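Skirkex begins desk clearance trial at Stanelgate

Office fit-out firm Skirkex has started a clear-surface trial on the second floor of the Stanelgate building in Drarkport. The trial covers 67 shared desks and will run until the end of June. Staff using the desks will be asked to leave a fixed, short set of items on each one and to put everything else in the lockers along the corridor wall.

The firm took over the care of the floor in spring, when the previous cleaning contract ended. A survey carried out in the first week recorded the condition of every desk before and after the evening clean. On most of them the cleaners had wiped only the open part of the surface, leaving a ring of dust around stacked paper, chargers and mugs. The survey report notes that the cleaning contract did not permit staff to lift personal items, so the covered areas had in some cases gone without a wipe for several weeks.

Under the trial, each desk carries a lamp, a cloth and, where fitted, a push-button call unit. The cloth is kept folded on the left side. The lamp stays on the right, with its cable run to the rear edge so that the working area remains clear. Call units go towards the back of the desk, between the two. No item is fixed down. Skirkex considered clamps and adhesive pads for the lamps but dropped both, on the grounds that a lamp that cannot be moved cannot be cleaned under.

The method for the end of the day is set out on a single printed sheet. The user switches off the lamp, wipes the surface from the back edge forwards, refolds the cloth and returns it to its place. The sheet asks for the cloth to be used dry. Damp wiping is left to the evening cleaners, who use a neutral detergent at the dilution stated by its maker. Polishes and glass sprays are excluded from the floor for the length of the trial.

Matt desk surfaces were given particular attention in the preparation work. The tops at Stanelgate have a light tan finish with a slight mottle, and marks on them are difficult to judge under ceiling lighting alone. A shadow from a shelf or a passing cleaner can be taken for a stain, and a genuine film of grease can be missed altogether. Cleaners have been told to switch on the desk lamp and look along the surface from the side before deciding whether a second wipe is needed. The check adds 12 seconds per desk to the evening round, according to timings taken by Skirkex.

Cloths are changed every Thursday. The firm has bought 400 for the trial, which allows one set in use, one set in the wash and a reserve for spills. Blue was chosen for the desk cloths, and other colours are kept for the kitchen and washrooms so that cloths from different areas are not mixed. Used cloths go into a lidded bin by the lift and are washed off site by Alemneh, a laundry on the east side of Drarkport. Alemneh washes the desk cloths separately and without fabric softener, which leaves a coating on the fibres and makes them less able to pick up dust.

The call units replace a paper sheet that used to hang at the entrance to the floor. A press sends a request to the floor desk, where it is logged with the desk number and the time. Requests are limited to spills, faulty lamps and missing cloths. Other matters, such as heating and chairs, continue to go through the building office. In the first fortnight the floor desk logged 147 requests, the greater part of them for missing cloths. Skirkex attributes this to an error in the first delivery, when one bank of desks was left out of the count, and says the number fell once the bank had been supplied.

Lamps are inspected once during the trial. The inspection covers the plug, the full length of the cable, the switch and the joint between arm and base. Bases are wiped with the lamp unplugged. A glossy white base shows fingerprints and needs more frequent attention than the desk around it, particularly near the switch, and the sheet given to cleaners lists it as a separate item. Lamp heads are to be dusted only when cool.

Some users have objected to the limit on what may be left out overnight. Written comments returned to the building office mention notebooks, framed photographs and plants. The rule on plants has since been relaxed for desks next to the windows, provided that each pot stands on a tray and is no wider than the tray. Notebooks and photographs still have to be put away. Locker space was increased in the second week, when a spare run of shelving was moved from the post room.

A separate complaint concerned the position of the lamp. Left-handed users reported that a lamp on the right was in the wrong place for writing, and several had been swapping the lamp and the cloth during the day and moving them back before leaving. The sheet has been amended to permit either arrangement, so long as the cable does not cross the front half of the desk. Evening cleaners are to leave the items on whichever side they find them.

Skirkex will repeat its survey in the final week, using the same recording form and the same time of day. The results will be passed to the building office with a table of costs covering cloths, laundry and cleaning hours. The firm has not said whether the arrangement would be extended to the first and third floors, where the desks are assigned to individual staff and most carry two screens.

Copies of the desk sheet are available from the floor desk at Stanelgate between 8 am and 4 pm. Replacement cloths can be collected from the same place. Users who find a damaged lamp are asked to switch it off at the wall, leave it in position and report it before the end of the working day.

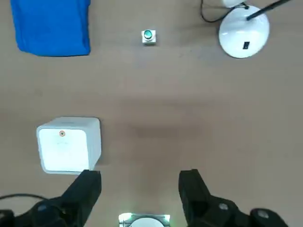
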